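Workshop tips: working a bench with hand-held grippers

These notes started as a sheet taped inside a cupboard door at the Kerkow workshop in Drustport. Amos Ruiz-Ortega asked for them to be typed up after the third new starter in a row put the same questions to him. They cover the bench work that came in when the packing line went over to robot arms, and they are meant for people who used to do that packing by hand.

What has changed

Before May the job was to pick up clear tubs and cups, check them, turn them the right way up and put them in a tray. The arms on the line now do a good part of that. The people who did it have moved to the benches, where they do the same movements with a gripper in each hand so that the arms can be taught from them. The hours are the same and the pay grade is the same. What differs is the pace, which is slower, and the kind of tiredness, which sits in the wrists and eyes more than in the back.

Several people found the first fortnight dull and then got used to it. Nahuel Saavedra, who packed for years, says the hard part was learning to be slow again. If you are quick by habit, expect to be told to ease off.

Setting up the table

Clear the middle first. Cups, pens, phones and spare cable all go to the far side or off the table. You need open surface where the two grippers meet.

Keep power strips well back and lay them flat. Route cables behind the working area so they don't drag over the piece when you reach.

Wipe the table before you start and after lunch. Clear plastic shows every crumb, and a gritty top makes light pieces skate in jumps.

Check the lights. A white table under tube lights throws a hard streak across shiny plastic, and you may lose sight of the rim. Move yourself or turn the piece a little until you can see the edge properly. Leave the blinds alone once a run has begun.

Put your bin beside the table where you can reach it without twisting. On the lower right suits most right-handed people. Left-handers should swap it over and say so on the sheet.

Chairs are for breaks and for the screen work. The bench is the wrong height for sitting and you will end up with your shoulders by your ears.

Picking up clear tubs

The oblong tubs with rounded corners cause the most trouble. They are light, they slide, and the rim is hard to judge when it is the same colour as what lies under it.

Turn the tub so that a corner points towards you. Open the jaws wide before you come near it, wider than feels needed, and bring one tip down either side of the corner. Then close slowly until the tips touch the plastic and stop there. The walls bend easily, and a squeezed tub springs out sideways when you let go.

If two of you are working the same tub, one takes the near corner and the other takes the far corner at the rim. Agree who lifts first. Say "on" when you have hold and "off" when you let go, out loud, every time.
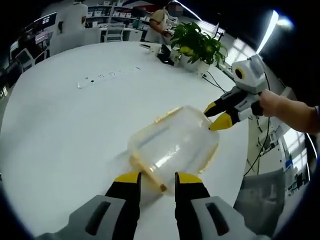 Picking up cups

A cup standing upright is easy. A cup on its side is where most of the dropped pieces come from, as it rolls away from whichever tip touches first.

Hold the first gripper still with one finger either side of the cup, not touching. That stops it rolling. Bring the second gripper in from the open end and take the rim between the upper and lower fingers. Only the rim. If you push a finger deep into the mouth you will scrape the inside, and it is awkward to get back out.

Once the rim is held, draw the first gripper back a little and then raise the cup. Try not to lift and turn in one go. Lift, pause, turn.

Clear cups pick up smears quickly from handling. A few smears don't matter for bench work. Swap the cup when you can no longer make out the rim against the table.

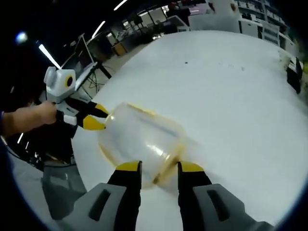
Taking a cup by the rim, with the mouth towards the second gripper.

Looking after the grippers

Look at the yellow tips at the start of each shift. If one is loose, split or shiny with wear, change it. Tips are changed in pairs, even when the other one looks fine, or the grip pulls to one side. The spares are in the white bins. Mellor supply them and they take a while to come, so write it down when you open the last bag.

Clean the lens on top with the soft cloth only. Paper towel scratches it. Thumbprints on the lens are the usual cause of a wasted run, and they get there when people pick the gripper up from the top. Pick it up from the back, by the grip.

Leave some slack in the cable. If you feel it pull at the end of a reach, stop and sort it out then.

When you put a gripper down, lay it where it can't roll off the edge. Two have gone on the floor already and both had to go back to Pitetti for repair.

Hands and wrists

Change what you are doing every 90 minutes at the longest. Half the benches swap with the screen desks at that point and it works well enough. If your thumb aches before then, say so and swap early. You don't have to see the time out.

Keep your elbow near your side and move your feet to reach further. People lean over the table with a straight arm when they are concentrating, and they feel it by Sunday.

Short sleeves or sleeves pushed up are best. Loose cuffs catch on the cable. Aprons are fine if they are tied at the back.

Mistakes

Leave them in. If you drop a tub, pick it up the ordinary way and carry on from there. The arms need to be shown what to do about a dropped tub as much as they need to be shown a tidy lift. This goes against how most of us were trained, when a drop was a mark against you. It isn't one now. Nobody's name is kept against a run.

The one thing to throw out is a run where you were talking to someone and lost your place. Press the stop, note it and start again.

How much is expected

The site does about 2,000 lifts a week across all the benches. There is no personal target. Some days the awkward pieces come round and the number falls, and Amos knows that.

Questions people ask

Do I have to do this if I used to pack? You can ask to go on line checking, which means watching the arms and clearing jams. There are fewer of those places and they go by length of service.

Will the benches still be needed once the arms have learned? Each new tub or cup shape has to be shown from the start, and shapes change a few times a year. After that we don't know. It has been raised with the Drustport office and the answer will go up on the board by the kettle.

Can I wear gloves? Thin ones, yes. Thick ones make it hard to feel when the jaws have closed.

Who do I tell if the arm on the line does something odd that I think I taught it? Tell Nahuel, with the piece and the bench number. It has happened twice, once with a habit of tapping the tub on the table before lifting, which three of us do without noticing.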